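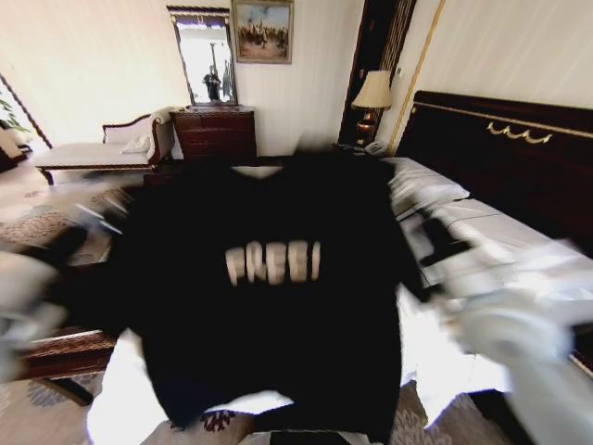 *Sweat-shirt noir à manches longues, avec une inscription en capitales claires sur la poitrine.*

# Vestiaire de Zokham

Le **vestiaire de Zokham** est un service de prêt et de don de vêtements rattaché à l'école d'infirmières de Zokham, petite ville de la vallée du Jaber. Fondé par l'infirmière de santé publique Nisreen Bitar, il fournit des habits propres aux patients qui quittent l'hôpital sans rien de convenable à se mettre, et il sert aussi de lieu d'apprentissage aux élèves de première année, qui y passent toutes quelques semaines avant de rejoindre les salles de soins.

## Origines

Nisreen Bitar avait commencé sa carrière comme infirmière visiteuse dans les hameaux du haut Jaber, à une époque où la tournée se faisait en grande partie à pied. Elle racontait volontiers, dans les causeries qu'elle donnait aux élèves, que la première armoire du vestiaire était celle de sa propre chambre de garde - une armoire à deux portes dont l'une fermait mal - et qu'elle y rangeait les manteaux que lui confiaient les familles de la vallée. Quand l'armoire fut pleine, l'hôpital lui céda l'ancienne lingerie du pavillon Adgate, une pièce longue et bien éclairée, au rez-de-chaussée, où le service se trouve encore.

L'ouverture officielle eut lieu en juillet, le jour de la remise des insignes, et l'on garde à l'école le petit cahier vert dans lequel furent notés les 80 premiers vêtements. On y lit, d'une écriture appliquée, la taille, l'état des boutons et parfois une remarque affectueuse sur la personne à qui l'habit était destiné.

## Fonctionnement

Le vestiaire est ouvert chaque matin, y compris pendant les vacances scolaires. Les demandes arrivent le plus souvent des infirmières de salle, par une fiche remplie la veille de la sortie. L'élève de service prépare alors une tenue complète, du linge de corps jusqu'au manteau en hiver, et la porte elle-même au lit du patient. Nisreen Bitar tenait beaucoup à ce dernier point : on ne fait pas descendre un convalescent pour choisir une chemise, et l'on frappe avant d'entrer.

Les vêtements reçus sont lavés à la buanderie de l'hôpital, puis raccommodés si besoin. Les pull-overs et les sweat-shirts sont de loin les plus demandés, suivis des pantalons à taille élastique, bien commodes après une opération. La réserve compte d'ordinaire 200 pièces prêtes à partir, sans parler des layettes, qui ont leur propre meuble et, disons-le, leurs propres admiratrices.

## Place dans la formation

Sous la direction de Sawsan Obeidat, qui succéda à la fondatrice, le passage au vestiaire devint une étape obligatoire du cursus. Les élèves y apprennent à habiller une personne alitée, à ménager un bras plâtré ou une cicatrice récente (on commence toujours par le membre atteint, et l'on termine par lui au déshabillage), à choisir des encolures larges pour les patients porteurs d'un pansement au cou. Sawsan Obeidat rassembla ces conseils dans une brochure en 13 leçons, *Le Vêtement du malade*, longtemps distribuée aux nouvelles promotions et dont bien des anciennes conservent un exemplaire annoté.

## Antenne de Baleo

Une antenne existe à Baleo, au bout de la vallée, dans les locaux du dispensaire. Plus modeste, elle dépend de Zokham pour son linge et reçoit chaque semaine un ballot préparé par les élèves - l'usage veut qu'on y glisse un mot pour les collègues de là-bas, et les réponses sont épinglées près de la porte de la lingerie.

## Voir aussi

- École d'infirmières de Zokham
- Pavillon Adgate
- Dispensaire de Baleo
- Soins infirmiers à domicile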